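Hands Wanted for a Shared Workshop Gripper Build (Laundry, Bedding, Small Soft Things)

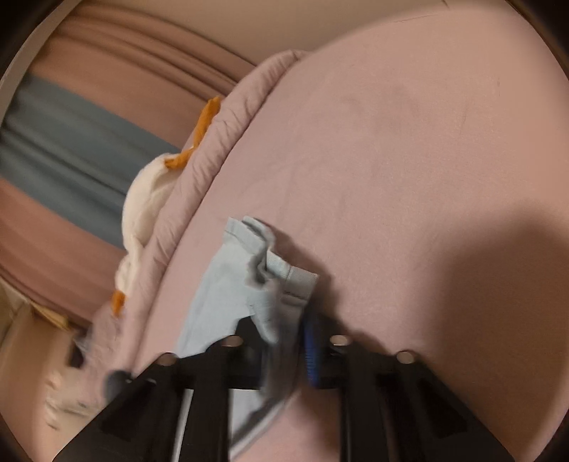 We're looking for up to eight people to join the Bimau build group for the winter, and you don't need to be an engineer. Bimau is our hand-held gripper. You carry it, you squeeze, and a pair of plastic fingers picks up whatever you point it at. It records what it sees while you do that, and later on the recordings get used to teach an arm on a bench the same chores. We've been at it in the Flanulska workshop since spring and we are having a really good time, and now there's more to do than the current group can get through.

Most of what we want to pick up is cloth. Cloth is wonderful and maddening! A wooden block stays the shape it was when you let go of it, but a pillowcase is a different object every time. We want baby blankets, dish towels, socks, fitted sheets, T-shirts with the sleeves inside out, all of it handled by lots of different people in lots of different homes. People fold in such different ways (two of us can't agree on how a washcloth goes) and the recordings are better for it.

What you'd be doing

There are two kinds of place, and you can ask for one or both.

Builders come to the workshop one evening a week. You'd cut and clean up plates, fit fingers, swap pads, run cables and take apart the grippers that come back with a squeak. The current finger plates are version 19, and there will be a version 20 because the slots still catch on loose threads. If you have ideas about soft pads, please come, we have a whole drawer of tried and half-tried ones and would love to argue about them. Knowing how to solder is handy. So is knowing how to sew, and we're short of sewers.

Home recorders take a gripper away in its case and use it on everyday jobs. A session is usually a short stack of the same task: lift a small cloth off a bed and lay it flat, pull a corner straight, move a towel from a chair to a basket. You do it, put things back in a mess, and do it again. We're aiming for 200 good sessions from the group by the end of December. Bedrooms, sofas, kitchen counters and laundry rooms are all useful. Patterned sheets, quilted edges, ruffles and piping are very welcome, the fussier the better.

What you need

Patience with repeating yourself.
A grip that's comfortable holding something with the weight of a full kitchen kettle for a few minutes at a time. Left-handed people, please apply! The trigger works from either side and we have hardly any left-handed recordings.
Builders: you must be 18 or over and do the tool safety hour before touching the saw or the drill press. It's free and it's short.
Home recorders: everyone who lives with you has to be okay with it. We ask for faces, mail and screens to be kept out of view, and you can delete any session before handing it in.
A rough willingness to write down what went wrong. A line in the notebook is enough. "Dropped it twice, hem slid out" is a perfect entry.

No coding needed for either. If you do write code, say so, and somebody will be very glad to hand you the sync script.

What you get

This is not a paid job. We cover bus fare and parts, there's soup on build evenings, and members can use the workshop outside group hours for their own projects once they've done the safety hour. We have a parts budget of 900 dollars for the winter round, and the whole group decides what it goes on, new people included. Home recorders who finish their batch can keep a set of printed plates and the drawings, and we'll help you put your own gripper together if you want one.

Everything we make is shared openly within the group: drawings, cut files, the notebook, the failures. Please don't join if you need to keep your improvements to yourself.

How the first weeks go

New people start with a practice table. You'll get a folded towel, a crumpled one, and a gripper that has already been dropped plenty, so there's nothing to be nervous about. The usual beginner mistake is squeezing too early, above the cloth, and coming up with nothing. Press down a little first and let the fabric bunch between the fingers. Go slowly when you lift, too, as fast moves smear the recording. After two practice evenings you can take a case home or move over to the build benches.

The Trịnh bench, at the back by the window, is for pad work. The Trondovska bench is for electronics and has the good lamp. Shoes with closed toes at both, please.

To apply

Write us a short note by September 18, 2018 and leave it at the workshop desk or use the contact form on the Flanulska page. Tell us whether you want to build, record or both, which evenings you can manage, and one thing in your home that's annoying to fold. You don't need a resume. We'd like to hear about something you've fixed or made, though, even if it fell apart later.

Replies go out to everyone. If the places fill up we keep a waiting list, and recorder spots do open up as batches come in.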